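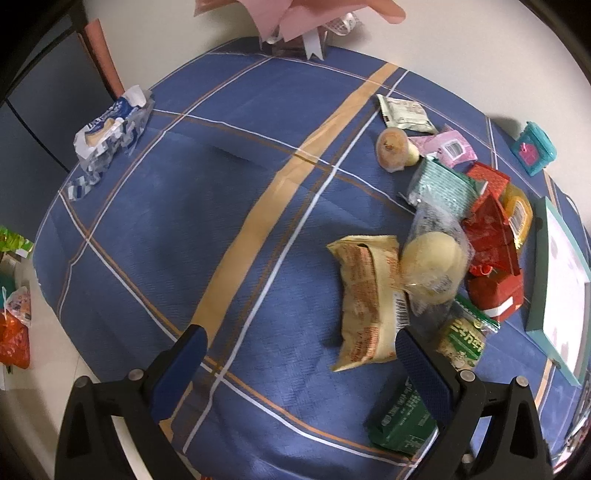 Figure 4.1. Hand-held gripper with jaws open over a blue plaid tablecloth, packaged food to the right.

Search this book Go

Filed under: Data Capture Hardware > Hand-held Tools

Chapter 4
Evaluating a Hand-held Gripper Kit

The earlier chapters treated the gripper as part of an arm. In this chapter it is a separate purchase, carried by a person and used to record grasps that an arm will later repeat. The kit under review is the Hattar, sold by Uvham of Kollville. It consists of the gripper, two sets of pads, a charging base and a license for the Plellovov software, which converts recordings into motion files.

4.1 What the buyer needs to know

A product sheet gives jaw opening, pad material and weight. These figures are necessary but do not predict performance on household goods. Packaged food is a demanding test because the packages differ in stiffness. A bag with crimped ends bends when it is gripped along its length. A clear film bag around a bun gives a soft contact and bright reflections, and the reflections can disturb tracking. Packages that touch or overlap, such as the red ones in Figure 4.1, add a second problem: the jaw must enter a gap narrower than the pad.

The pads of the gripper in the figure lean toward each other. When the jaws are wide apart, the first contact with a package may therefore be made by one corner of a pad. The operator should approach slowly and log the contact point.

4.2 The trial used in this chapter

Raed Saliba and Nadine Issa ran the trial from which the tables in this chapter are taken. They recorded 1194 grasps, of which 876 were accepted by the software without manual correction. The remainder were corrected by hand or discarded. Nineteen package types were used. Results are listed by package type in Table 4.2 and by operator in Table 4.3.

The acceptance rate is a property of the kit and the operator together. Readers comparing it with a supplier's claim should check whether the supplier's operators had prior training. Section 4.3 sets out the calibration steps, which must be completed before any grasp is recorded.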